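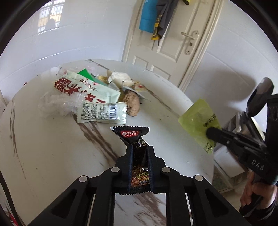
A dark snack packet with a red label and a photo of chili-coated food.

When my dentist in Tedavham asks me if I eat many sweets, I can say no with a clean conscience. I do not like chocolate and I take my coffee without sugar. In September she found two new cavities anyway, and since then I think that we ask patients the wrong question.

The question should be how often we eat. Every time we put something with sugar or starch in the mouth, the bacteria on the teeth make acid, and the enamel becomes a little softer. Saliva repairs this, but it needs time. A person who eats three meals gives it many quiet hours. A person like me, who takes a cracker at ten, some crisps at eleven and a dried apricot at twelve, gives it almost none.

I grew up in Treltositz, where my school had more than 100 pupils and one visit from the dental nurse each year. She showed us a big plaster tooth and said that sugar is the enemy. It was easy to remember, and I believe it did us some good. But salty snacks were never mentioned, and I was past 50 when I learned that a soft crisp can stay between the back teeth for a long time and feed the same bacteria.

The labels do not help much either. They tell me the grams of salt and the grams of fat. They do not tell me how sticky the food is, or how sour. Sauces are a good case. Many people would never think of a sauce as a sweet thing, and yet some have a lot of sugar in them, and we dip and nibble through a whole evening.
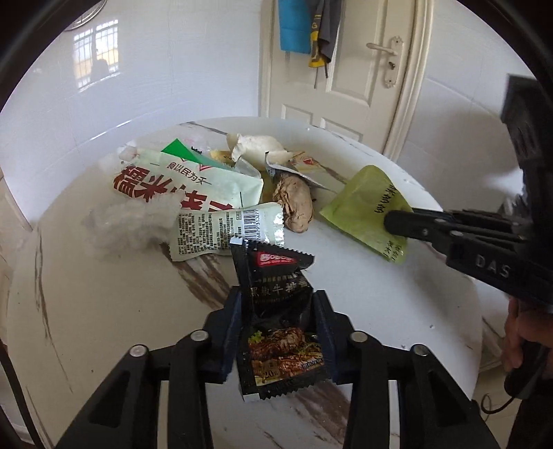
A 20g sachet of black pepper steak sauce.

Some friends tell me that this is a matter of personal discipline – eat less, brush more. I agree only partly. In the office building where I work in Plerkstead there are 12 snack machines and it is quite difficult to find a tap with drinking water. If an employer can pay for the first, it can pay for the second. A glass of water after food is a modest thing, but it is better than nothing.

I would also like dentists to spend five minutes of a check-up on the patient's ordinary day, hour by hour. Mine did it at last, with a pencil and a sheet of paper, and I was ashamed when I saw the result. Now I eat my crisps together with lunch, and I wait before I brush if the food was sour. I still miss my cracker at ten o'clock.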